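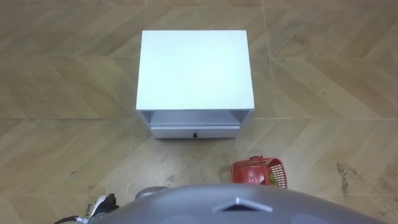
4 min read

For nineteen years Fitriani Tambunan has been buying, painting and giving away bedside cabinets, and she still has a strong opinion about the open shelf. "The drawer is for what you want to hide," she told me on a Tuesday morning in her workshop. "The shelf is for what you reach for in the dark."

I came to see her because my own nightstand had become a problem. It is a small thing, but each night I moved a pile of books, two chargers and a glass before I could put down my phone. My friend Vinzenz Gisler has the same trouble and solved it by buying a larger table. Now he has a larger pile.

Fitriani does not like this solution. She asks her customers to empty the cabinet fully and live with a bare top for nine days. Things may come back only when a person misses them. Most people, she says, ask first for the lamp. The second thing is different for everybody. For Kiều Khổng, a nurse who sleeps in the daytime, it was hand cream.

The white cabinets are the most requested, and also the most work. White paint shows every finger, especially near the knob, so she wipes the drawer front with a soft damp cloth and dries it immediately. She prefers a dark knob on a white drawer. A sleepy hand does not need it, she admits, but the eye likes to have one place to stop.

About the floor she is more strict. A cabinet that stands directly on tile collects dust along its bottom edge, and grout lines keep the dirt for a long time. She pulls the cabinet forward once a month, sweeps, and then mops with very little water.

Small baskets she permits, if they have a handle and if they travel. Hers goes from room to room in the evening and gathers what does not belong there. What she does not permit is a basket that stays and becomes a second drawer.

I went home and emptied mine. On the fourth evening I put back one book.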